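# Setel maple play board and shape blocks: worth it if you have the table space

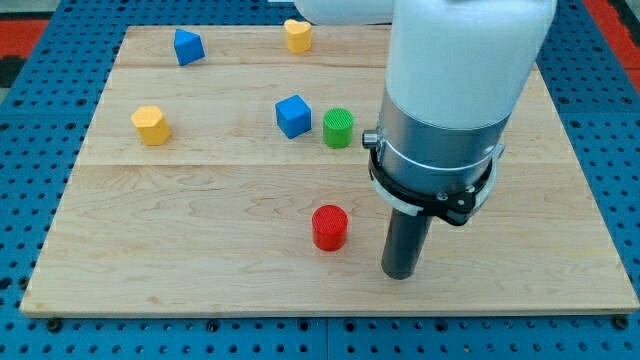 I bought the Setel board in October after putting up with a flimsy folding one for way too long, and I picked up a set of Ernitz blocks to go with it (the shop, Findby, had both, so one shipping charge – yay). The board is pale maple with long seams running across it, so it reads as a few wide planks joined up. I love that color. Bright blocks really pop on it, and the yellow heart and the red cylinder are easy to spot from across the room. My blue perforated table shows all the way around the edges, so measure yours first if it's on the small side!

The blocks are small. Smaller than I pictured from the listing, but they feel good in the hand and the colors are cheerful without being neon. The cylinders have a fine texture on their flat tops that I keep running my thumb over. My favorite is the yellow hexagon, which stands up nicely and makes a great base for stacking. The blue triangular one is a pain to build on, so mine mostly ends up as a roof.

Gripes? The board is heavy to haul in and out of a closet, and 75 dollars is a lot for a flat piece of wood. I'd have liked a carry handle too. Also the blocks came in a thin plastic bag that split on the first Tuesday, and now they live in an old cookie tin.

Four stars for the board, five for the blocks.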